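Section 7: Working the Shift with the Unit
Wurnen two-arm handling unit, Sidbridge site supplement
Revised January 8, 2024, by Afroza Majumder, Packing and Returns

Read Section 6 (Power and Emergency Stop) first. If you skipped Section 6, go back. The unit will wait. Waiting is the thing it does best.

7.1 Who does what now

Before June the returns bench had one job with many parts: unpack, check, sort, repack, complain. The unit has taken over the picking up and the putting down. The checking still belongs to you, and so does the complaining, which should now go on the yellow form instead of to whoever is standing nearest.

Your job title on the rota has changed from "packer" to "cell attendant." Pay grades are covered in the Selvanayagam agreement, a copy of which hangs in the break room. The short version is that no one drops a grade, and anyone who completes the 2-day course goes up one.

7.2 Starting the cell

1. Clear the work surface of mugs, phones and lunch. The unit can't tell lunch from stock.
2. Check both pairs of fingers. The yellow foam should be seated squarely, with no tears in the pockets.
3. Wipe the face panel with the dry cloth. Streaks over the lenses will slow it down, and you will be asked why the count is low.
4. Tuck in sleeves, lanyards and scarves.
5. Press START on the console and step behind the floor line until the arms have finished their stretch.

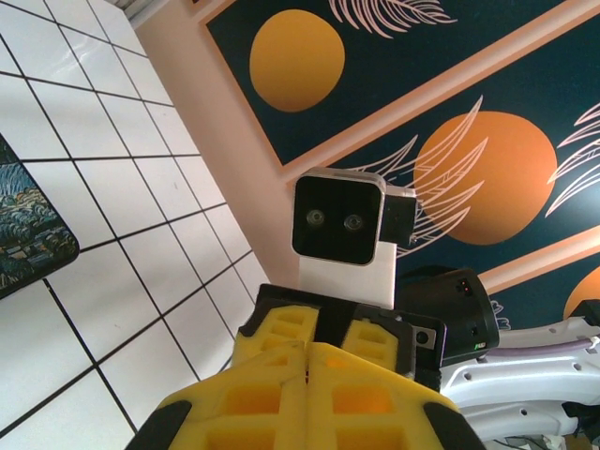
6. Sign the cell log. Write your name in full. "Me again" was accepted for most of last summer and made the audit very long.

NOTE: The head may turn toward you when you walk past. It does this for the supervisor too. Don't read anything into it, and please stop putting hats on it.

CAUTION: Never reach between the arms while the cell is running, even when you can plainly see what is wrong and could fix it in a second. Press PAUSE, wait for the tone, then reach in.

7.3 Handling tins and boxes with loose fittings

Tins from the Brisine gift line go through the cell like anything else, with a few extra manners.

1. Close the lid fully and fold the latch down where the design allows.
2. Remove price tags and string. Rings and key loops that belong to the product stay on.
3. Set one tin at a time in the pickup area. Leave a hand's width around it.
4. Select TIN, SMALL on the console. The general setting squeezes harder than a tin enjoys.
5. Watch the first lift of every batch through to the end. 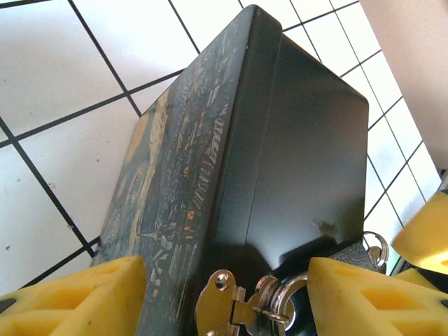
6. When the tin is back on the surface, inspect it yourself for scuffs and dents. Old wear goes in column A of the log. New marks go in column B, and the batch stops until someone from maintenance has looked at the fingers.

NOTE: Glossy black surfaces can confuse the lenses under the overhead lights. If the unit hesitates for longer than 60 seconds, press PAUSE and turn the tin a little. Talking to it has been tried.

7.4 Pace and breaks

The cell can handle up to 69 items an hour. You are not expected to match it, race it or apologize to it. Attendants rotate off after 2 hours, and the cell stops during the changeover – this was argued over at some length and is now settled. If you are asked to skip a rotation, say no and write it on the yellow form.

Yellow forms are in the tray beside the console. When the tray is empty, ask for more at the Packing and Returns desk.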